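Washing down without ruining it

I put off washing my winter jacket for two years. The collar had gone gray, the cuffs were shiny, and the loft over the shoulders had dropped enough that I could feel the wind through the stitch lines. Dry cleaning had been my default until Dorin Cârstea, who repaired sleeping bags for a long time before he moved on to sails, told me to stop paying for it. Solvent strips the natural oils from the plumules, and they get brittle and stop springing back. Water does no harm to down. Heat and the wrong detergent do.

Notes from this January, mostly so I can find them next January.

Detergent. Ordinary laundry liquid is too alkaline and leaves surfactant behind. I used Undine, a down soap that comes in a small bottle and smells of nothing. The label dose is for a full sleeping bag. I used half of it and still needed an extra rinse.

Before the wash. Close every zipper and hook-and-loop tab. Empty the pockets, including the inside one you forgot about. Check the seams for feathers working their way out. If a quill is poking through the shell, pull it back in from the other side. Pulling it outward enlarges the hole and brings its neighbors along. I treated the collar and cuffs with a few drops of undiluted soap and a soft toothbrush, then left them for 30 minutes.

The wash. Front loader only. A top loader with a central agitator twists the baffles and can tear them. My machine is an old Stisel with a dial that no longer matches its markings, so I go by sound. Water at 30 °C, gentle cycle, lowest spin. Then 2 rinses, then a second spin on its own. The jacket traps air and floats, so stop the machine early and press it under by hand if it rides up against the glass.

Getting it out. A soaked jacket weighs several times what it does dry, and all of that weight hangs on the internal baffles if you lift it by the shoulders. Support it from underneath with both arms and carry it flat. At this stage it looks ruined. The fill has collapsed into dark lumps in the corners of each chamber and the rest is two layers of nylon with nothing between them. Leave the lumps alone until the outside is no longer dripping.

Drying. Most of the work is here. Low heat in a large drum, with 2 clean tennis balls to break up the clumps. I take the jacket out every half hour, shake it, and pull the clumps apart through the fabric with my fingertips.

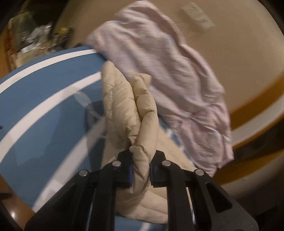

The test for dryness is by feel, chamber by chamber. Pinch and roll. Dry down has no grain to it at all, while damp down feels like a small wad of paper. The hem and the underarms lag behind everything else. When I thought it was finished I gave it another cycle, then hung it overnight in the hallway — indoors, away from the radiator — and found one damp lump by the left pocket the next morning. Down that is put away damp will smell by spring, and the smell is hard to shift.

Water repellency. The shell had stopped beading long before I washed it. I sprayed it with Usance while the fabric was still slightly damp, wiped off the excess after two minutes, and let the dryer set it. The 100 ml bottle covered the jacket with a little left over for the hood of the other one. The spray-on kind suits down better than the wash-in kind, which coats the lining too and makes it clammy.

Storage. Loose on a wide hanger or in a cotton sack. The stuff sack is for travel.

Next on the list is the Vlad sleeping bag, which won't fit in the Stisel and will have to be done in the bathtub.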